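四格盘

八月整理抽屉，又把那只深褐色的四格盘翻了出来。盘子是前年在 Jastby 的旧货摊上买的，摊主叫 Gert Maluleke，要价 100，我没还价，因为他多给了一个透明方盒。

买来以后一直拿它装瓜子花生，过年用两次，其余时间收着。这回想换个用法，放零碎东西。我家的零碎主要是这几类：小袋子，小纸盒，还有不知道该归到哪里去的单件。以前全部堆在门口的碗里，找一样得把一碗都倒出来。

分法很简单，一格只放一样，满了就不再往里添。上面两格，左边是贴黄标签的透明小袋，右边是印花的白色小盒子。下面左格放红橙色印刷的白色小包，右格放那个深灰色的尖东西，样子有点像贝壳，我一直没舍得扔。金色的小圆片不进盘，单独搁在透明方盒里，不然容易滑到别的东西底下去。

用了两个星期，说一下感受。四格的好处是一眼看得完，坏处是格子大小一样，纸盒稍微大一点就放不平。盘面亮，容易留指纹，隔几天要擦一遍，我用的是眼镜布。透明盒没有这个问题，但是攒灰。

Marjatta Kallio 看了以后问我为什么不买现成的抽屉分隔。我去 Partanen 看过，最便宜的一套 48，尺寸和我的抽屉差一截，装进去会晃，就没买。盘子放在桌上也行，吃饭的时候端走。

剩下的电池和钥匙圈还没有地方放，星期三去 Kustport 再找找有没有别的旧盘子，最好浅一点。

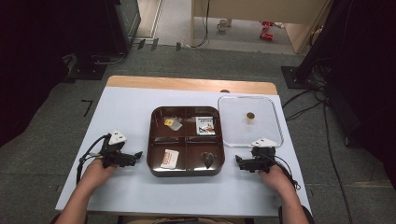 图片来源：Radosław Wróbel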